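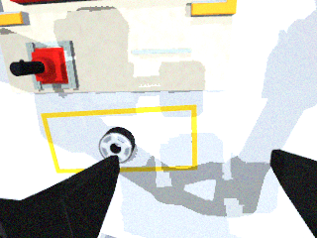
White work surface with two black gripper fingers, computer rendering

Duver Hosting: Frequently Asked Questions
Last changed: December 2006

Which plan do I need for a small site?
For most small sites the Staniforth plan is enough. It gives you 2000 MB of disk space and 11 mailboxes. If you run a forum or a shop, please look at the Drokamen plan, where the database has its own server.

Can I move my existing site to you?
Yes. Send us the FTP login of your old host and we copy the files for you. Databases we can copy also, if they are smaller than 300 MB. For bigger ones please write to us first, so that we can agree on a time in the night.

How long does it take until my domain works?
After you change the name servers, it can take up to two days until all visitors see the new server. During this time please do not cancel your old account. Mail may still arrive there, so check both mailboxes.

What is Hamodine?
Hamodine is our control panel. You can create mailboxes with it, change passwords, set up subdomains and read your traffic statistics. The address and your first password are in the welcome mail. Please change this password at the first login.

Do you make backups?
We make one backup every night and keep it for seven days. To restore a single file, open Hamodine and choose Backups, then the date. A full restore is made by our support and is free of charge once per month.

What happens if I use too much traffic?
We do not switch off your site. You receive a mail when you reach the limit, and a second one if it happens again in the next month. After that we ask you to take a bigger plan.

Can I use my own scripts?
PHP and Perl are possible on all plans. Scripts which send mass mail are not allowed. Cron jobs are included only with Drokamen.

How can I cancel?
You can cancel at the end of each month, in writing or by the form in Hamodine. Customers who signed the old yearly contract before March can cancel only at the end of their contract year.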